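Ticket: Tower rebuild, no boot after reassembly
Product: Prulov workstation refurb kit
Opened: Friday, April 24, 2020
Status: Open, waiting on parts desk

First off, I'm having a great time with this build! I've wanted to bring one of these old Dell towers back to life since November, and the Wukex parts tray has made it so much easier to keep the small stuff sorted. One problem, though: it won't POST. The fans spin up to 100 percent, the screen stays black, and that's as far as I get.

Tried already:
- cleared CMOS, left the battery out for 20 minutes
- swapped the power cord and the monitor cable
- booted with one memory module, then a different one
- ran the Zustance power supply tester, all rails pass

I've since stripped it back down to start clean.
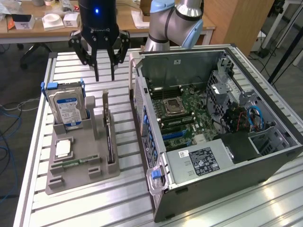
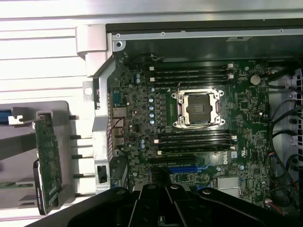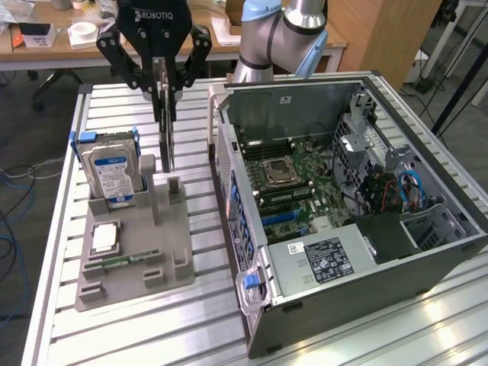

My money is on the memory order, and I'd love a second opinion. The Santoro guide says to fill the slots farthest from the processor first, but it's written for a board with a single bank. Mine has a row of slots on each side of the CPU socket, so "farthest" could mean two different places. Which side is bank one? I'd also like to know if the board will start with the expansion card left out.

Next step for me is the processor back in, one module, no hard drive, and another go tonight. I'll add the beep codes here if I get any (fingers crossed, even an angry beep would be progress!).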